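Riston Allotment Association
Minutes of the meeting held on 15 January 2023

1. Minutes of the previous meeting
The December minutes were agreed without amendment.

2. Water supply
The meter reading taken at the Esarell Lane gate shows use of 133 cubic metres since the last bill. The pipe serving the lower plots was lagged in December, but the joint beside plot 22 still weeps under pressure. Matos quoted for a replacement compression fitting and a new stop tap. Quote accepted. The supply to the lower plots will be shut off while the work is done — tenants to be told by notice at both gates.

3. Cut flower beds
The two beds next to the Binonow boundary are to be kept for cut flowers for a further season. Hydrangeas to be left unpruned until spring, with old heads kept on as frost cover. Roses to be pruned before the end of February and mulched afterwards.

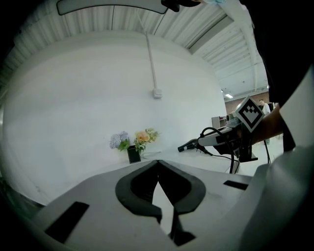 Zdzisław Kozłowski objected that the beds drain poorly at the northern end and asked that no further roses go in until the land drain had been rodded. He added that grit alone had made no difference on his own plot. Agreed. Planting deferred to the autumn.

4. Rents
No change. Invoices to go out with the water notice.

5. Any other business
The padlock code on the lower gate will change on the first of the month. Bonfires remain prohibited until further notice.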